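Tirstead data collection – update for Reltside, August

Total now 2,672 examples, all hand-held gripper. Flower set is the main push this month, bouquet on the wood table.
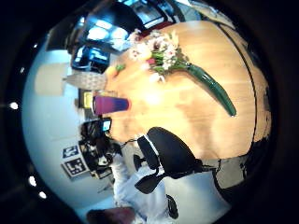 Still short on varied start positions, so next batch moves the flowers more. 12 runs thrown out for bad tracking, will redo.
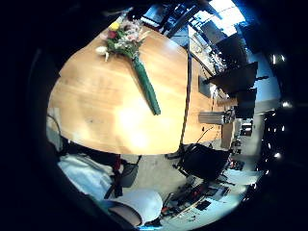

Mavovow upload works agian – 15 sessions sent, 3 waiting. Hou training run starts once those clear. Budget ok, no change.

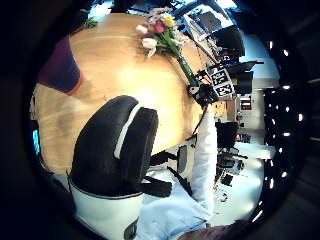
Bouquet on the round table, tulips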